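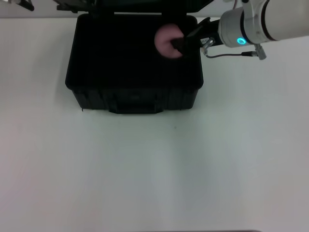
Mala rígida preta, aberta, sobre mesa branca.

Arquivo digital da língua tirkonard abre à consulta

26 de julho de 2022 — A Associação Movent disponibiliza a partir de hoje o arquivo sonoro da língua tirkonard, falada pelas comunidades ribeirinhas do vale do Cai. O acervo reúne 1095 gravações de narrativas, cantos e vocabulário de parentesco, com transcrição fonética e tradução para português.

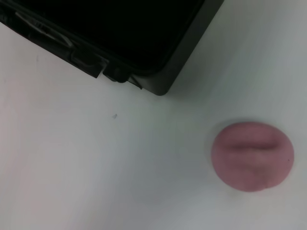

A coleta decorreu em 25 povoações e abrangeu as duas variantes reconhecidas, a do curso alto e a do curso baixo. As diferenças entre ambas incidem sobretudo no sistema de vogais nasais e nos termos de pesca. O glossário associado contém 2428 entradas, ordenadas por raiz.

«A grafia adotada é a que os professores locais já utilizavam», afirma Domenica Lanz, coordenadora linguística.
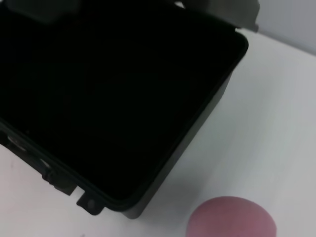 Os cantos cerimoniais têm acesso reservado às famílias depositantes — os pedidos de consulta são apreciados caso a caso por Atieno Muriithi, responsável pelo acervo. A catalogação foi feita na plataforma Skutex.

Contacto para a imprensa: Associação Movent, gabinete de comunicação.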